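We use cookies to remember your newsletter preferences. Accept | Manage settings

Kitchen notes: lids and steamed carrots

Glass lids come up often in letters from readers in Vitstead. A lid with a stainless steel rim should sit flat and turn freely on the pan. If it rocks, check the rim for dents before blaming the pan. Wash the join between glass and metal with a soft brush, then dry it with a cloth.

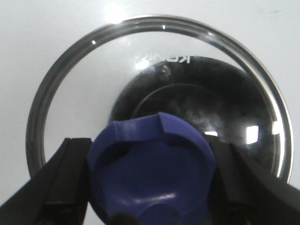 Carrots, sliced

Cut 200 g of carrots into even rounds and discard the ends. Thick and thin slices in one batch will not cook evenly – set the thin ones aside for soup. Hold the rounds in a small bowl until the water boils, and keep the bowl close to the hob. 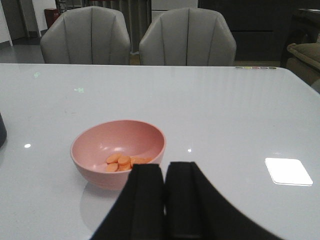
Add them in one go and cover at once. Start the timer when steam shows again at the rim. Six minutes gives a firm slice, eight a soft one. Lift the lid by the knob, tilting the far side up first so that steam leaves away from the hand. If the knob turns in the fingers, tighten the screw when the lid is cold. Never put hot glass under a cold tap.
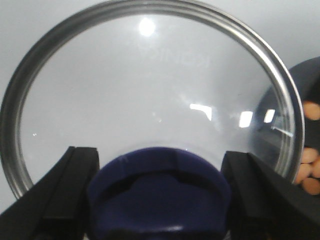
Words: the Ivora kitchen desk | 3rd March

Next issue: pan bases on induction hobs, and the replies to our December question on descaling.

© Ivora Newsletter, Vitstead | Contact us | Back to top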